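Tavby Community Help > Home and Family > Toys and Play

Sorting out small play food pieces: what do you keep out, and what on?

Posted 2020-01-03 by wilstead_gran

We've inherited a huge crate of play food from a neighbour and I'm thrilled with it, but the bits are all sizes and I'd love to set up a proper sorting game on the low table. Pink things, yellow things, a cup to drop them in, that sort of idea. My trouble is that everything vanishes against our patterned cloth and the little one loses interest. Should I buy a plain cloth or a tray? And how many pieces do you put out at a time?

moodleymum
491 posts

Oh, do the plain cloth, you'll love it! We went from a flowery oilcloth to plain black and the colours fairly jumped out (pink and yellow best of all, the dark green peas less so). Trays are fine but ours slid about and the rim got in the way of small hands.

Start with two pieces. I know it feels mean when you've got a whole crate, but two is plenty for a first go, and you can bring in a third once they've got the hang of it. We keep 6 out at the very most and the rest stay in the cupboard, so there's always something "new" on a rainy afternoon. For the cup, pick one that's wider at the top than the bottom. Much easier to aim for! And check the size of every piece before a little one has it, anything that could go in a mouth and get stuck goes straight back in the crate.

tinribs
Just use a tray.

Skondik_Lane
2,201 posts

Lovely idea and a lovely find. I'd agree about the dark cloth, with one warning: it shows every crumb, so shake it out first. Ours is 90 cm across and that's enough for two children side by side without elbows.

Something that went down brilliantly here was asking for things by shape once the colours got too easy. "Can you find me the round one?" and then "the curved one". You get far more out of the same few toys that way, and they start making up their own rules, which is the best bit. Ours decided that yellow things had to be put to bed before pink things and we played that until March.

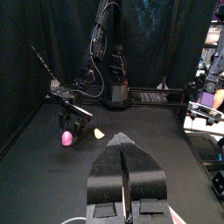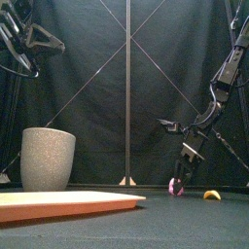 The pink piece and the yellow one, on a dark table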